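Hemesville Library Collects Pencil Cases for New School Year

Friday, July 22, 2022

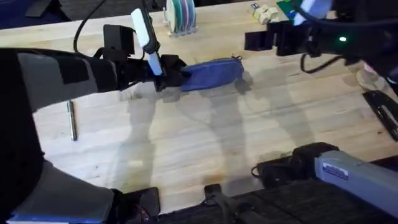
A blue zippered pouch and a silver pen at the Dhillon Room worktable.

The Hemesville library has started its yearly collection of school supplies, and this summer the organizers ask first of all for pencil cases. Soft fabric cases with a zipper are preferred, new or used, in any color.

"Last year we received many pens and notebooks, but the children had nothing to carry them in," said Pallavi Rastogi, who coordinates the collection. By the end of last week, 46 cases were given at the front desk. The goal is 690, one for every pupil in the 2 elementary schools of the town.

Used cases are welcome if the zipper closes well. Donors are asked to empty them before – last December a house key was found inside one, and it is still at the desk. Pens should be tried on paper first. Markers are accepted only with their caps.

Sunita Prajapati from the stationery shop Fastus, on Sturkalness Road, will put a collection box next to her counter from Monday. The shop will also replace broken zipper pulls without charge, up to three cases per family.

Donations can be left in the Dhillon Room during the opening hours of the library. Scissors and glue are not collected this year.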